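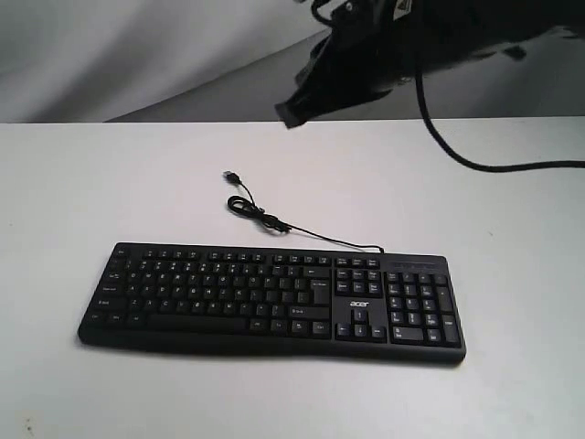
Typing up my gran's recipe notebooks, how do I deal with the old measures?

Posted by Irja Kettunen, 2021-11-21

Hello all! I've inherited three notebooks of my gran's recipes and I'm typing the lot up so my cousins can have a copy. I'm 34 pages in and already stuck. She writes things like "a coffee cup of sugar" and "butter the size of an egg", and the oven is only ever "good" or "slow". Do I leave it all as she wrote it or turn it into grams? I'd like people to be able to bake from it, but I also don't want to lose her voice (she's quite rude about margarine in places). Also, some pages have splashes right over the quantities and I can't make them out at all.

Sirkka Pelkonen

Oh, lovely job to have! I did my aunt's a few years back and I kept her words exactly, then put my own version underneath in square brackets, so "a coffee cup of sugar [100 g]". If you've still got one of gran's cups, fill it and weigh it, as the old ones are a lot smaller than a mug. Butter the size of an egg I put down as 50 g and it's worked in everything so far. For the oven I went with 200 for good and 150 for slow, but do a test bake before you send it round the family. My first ginger biscuits came out like roof tiles.

With the splashed pages, try a torch held low from the side, because pen often leaves a dent in the paper. Where I still couldn't read it I typed [unclear] and asked my mum, who knew half of them by heart.

Rissanen

just do grams, no one under 60 wants to measure butter in eggs. and save a copy somewhere else as you go, I lost a whole chapter of puddings once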